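What's Inside a Picture Frame?

10 shares | 2 comments

There is probably a picture frame within a few steps of where you are sitting, and you have probably never taken it apart. Let's take one apart together, at least in our heads, and see what all the pieces are for.

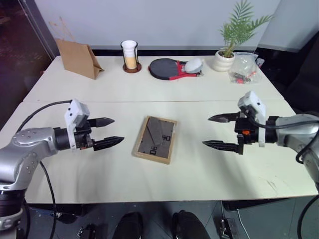 A reader in Stullbridge wrote to ask why a picture needs a frame at all, when tape is so much quicker and you can get four posters up before lunch with it.

It's a very good question, and we have thought about it a lot while writing this page! Tape does work, for a while. But tape gets old and yellow and crackly, and the sticky part slowly soaks into the paper. If you have ever peeled an old drawing off a bedroom door you will know the sad sound it makes. A frame holds a picture without any glue touching the front of it, and it keeps off dust, fingers and jam. It also does something a little harder to explain, which we will get to further down.

The border

When people say "frame," they mostly mean the border. The border in our picture is light tan wood, with a dark gray insert in the middle of it. Frames can be made of metal or plastic too, and very old ones were sometimes covered in gold leaf, which is real gold hammered so thin that a sneeze can carry it away.

A wooden border usually begins as one long strip. People who make frames call this strip molding (nothing to do with the fuzzy stuff on old bread). The strip is cut into four pieces, two long and two short, and then comes the clever bit – the ends are cut on a slant. Try this with two strips of paper. Lay them so they make the corner of a square, one on top of the other, and cut from the outside corner to the inside corner through both. Take away the scraps and the two slanted ends will meet in a neat line. That kind of corner is called a miter. Now go and look at the frames in your house, or at the wood around a door, and see if you can find that slanted line. Some frames don't have one. Some have square corners, and some are pressed out of plastic in a single piece with no joins anywhere.

On the back of the border, along the inside edge, there is nearly always a little step cut into the wood. It's called a rabbet. Yes, it sounds almost exactly like the animal, and no, we don't know any frame maker who has stopped finding that funny. The step is like a shelf that goes all the way around, and everything else in the frame rests on it.

The clear part

First onto the shelf goes the clear sheet. This may be glass, or it may be a see-through plastic called acrylic. Glass is hard to scratch but it can break. Acrylic is lighter and doesn't shatter easily, but it scratches if you rub it with something rough, and on dry winter days it pulls fluff toward itself like a balloon you've rubbed on your sweater. Lots of frames made for children's rooms have acrylic. Some frames, especially the ones for oil paintings, have no clear sheet at all, so the paint has air in front of it.

The mat

Next, sometimes, comes a mat. You can't wipe your feet on this one. It's a piece of thick card with a window cut in the middle, and your picture shows through the window. A mat keeps the picture from pressing right up against the glass, where it could stick if the air gets damp. It also gives your eyes a quiet patch to rest on before they get to the busy part. That is the harder-to-explain thing we promised you earlier. A wall may have a light switch and a calendar and a coat hook on it, and all of them want to be looked at. A border says, look in here for a minute.

The picture

Then the picture itself! It goes in face down, which feels wrong the first time you do it. You are working from the back, you see, so the front of everything has to point at the table. Plenty of grown-ups have closed up a whole frame, turned it over, and found themselves looking at the blank side of the paper. Sometimes there is already a printed sheet in a new frame, put there by the shop to show you the size. You can take it out, or slide your own picture in front of it and leave it there as padding.

The back

Last comes the backing board, which is stiff and keeps everything flat. It is held in by small metal tabs that bend down or little clips that swing around. The tabs can be sharp and they can be stubborn, so ask a grown-up to do those. On the outside of the board there may be a loop or a hook for hanging, and on small frames there is often a leg that folds out, so that the frame can stand on a shelf.

What do the sizes mean?

Frame sizes are confusing and it isn't your fault. If a label says 40 x 50 cm, it is usually telling you the size of the picture that fits, and the border sticks out beyond that. So a 40 x 50 frame takes up more space on the wall than its name says! The shop in Sala where we bought ours, Dekuvine, has a whole wall of a frame called the Fusska, and every Sunday there are people standing in front of it with a rolled-up poster under one arm, looking puzzled. If you're going to buy a frame, measure your picture first and write the numbers on your hand or on a scrap of paper. Measure the picture, and then measure it one more time.

Try it yourself: a cardboard frame

You'll need a cereal box, a ruler, a pencil, scissors, tape and a drawing you like.

Cut out the two big sides of the cereal box. Put your drawing in the middle of one and trace around it lightly. Now draw another rectangle inside the first, just a little smaller all the way around. Cut out the inside rectangle (it helps to have a grown-up poke the first hole) and you have a window.

Turn the card over. Lay your drawing face down over the window, and put the other piece of card on top. Tape the two cards together along three sides. Leave the top open. Then you can pull the drawing out whenever you get tired of it and drop in a new one. Paint the border any color you like, or glue on buttons, or dry pasta, or nothing.

Which piece did you just make? It's a border and a mat at the same time, and the second piece of card is your backing board. The only thing missing is the clear sheet.

Words from this page

Molding – the long strip a frame is cut from
Miter – a corner where two slanted ends meet
Rabbet – the little step inside the back of the border
Mat – thick card with a window in it
Backing board – the stiff part at the back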